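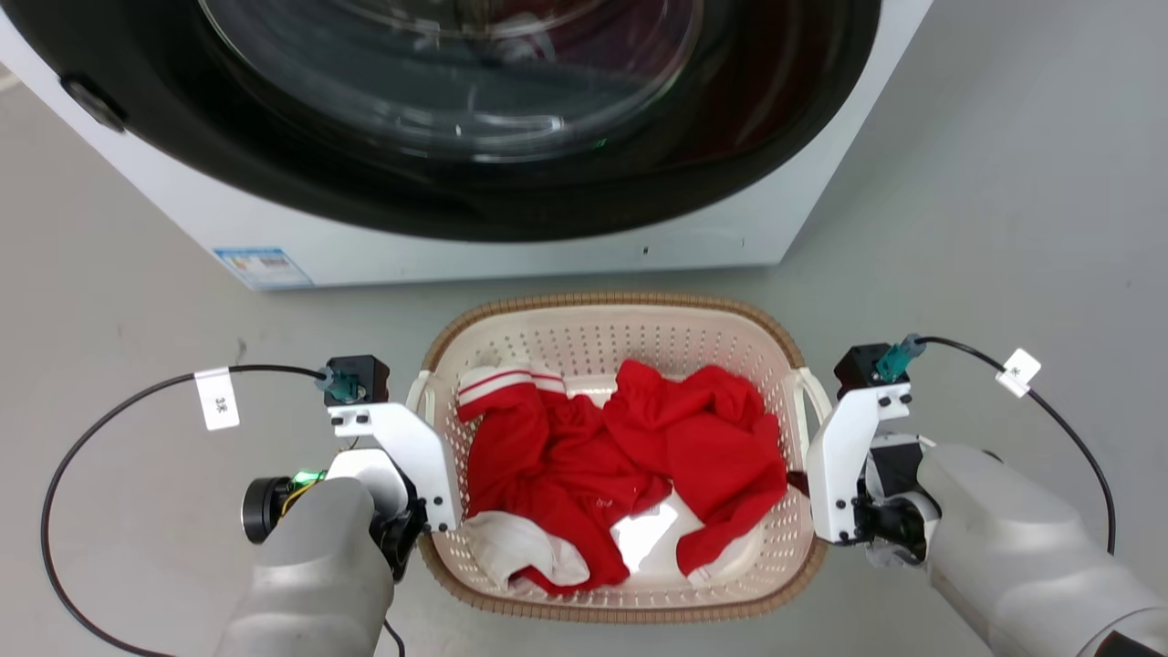 Cuidado de textiles. Unidad 6: el lavado doméstico

Apuntes de clase. Versión 2024-10-25

1. Los cuatro factores

El resultado de un lavado depende de la acción química, la acción mecánica, la temperatura y el tiempo. Si se reduce uno, hay que aumentar alguno de los otros. Un programa a baja temperatura suele durar más por este motivo.

En las lavadoras de carga frontal la acción mecánica procede de la caída de la ropa dentro del tambor. Con el tambor demasiado lleno la ropa no cae y el lavado empeora. Con muy poca carga, el centrifugado se desequilibra.

2. Dureza del agua

El calcio y el magnesio reaccionan con los jabones y forman un residuo insoluble que deja la ropa gris y áspera. Los detergentes actuales llevan agentes que retienen estos iones, pero la dosis debe ajustarse a la dureza local. La tabla de dosificación figura en el envase.

3. Fibras

Algodón y lino: resisten bien el calor y los medios alcalinos. Pueden encoger en el primer lavado.
Lana y seda: son fibras proteicas. Requieren detergente neutro, sin proteasas, y poca agitación.
Poliéster y poliamida: absorben poca agua y retienen las grasas. Se arrugan si se centrifugan calientes.
Viscosa: pierde resistencia en mojado. No debe retorcerse.

4. Ejercicio de pesada

Una toalla de algodón pesa 569 g en seco y 634 g al salir del tendedero. Calcular la humedad retenida respecto al peso seco.

634 − 569 = 65 g
65 / 569 = 0,114, es decir, un 11,4 %

Repetir el cálculo con la muestra propia y anotar la fibra y el programa empleado.

5. Para la próxima sesión

Leer el capítulo 9 del manual de Plerden, apartado de manchas proteicas. Traer una etiqueta de composición con sus símbolos de conservación.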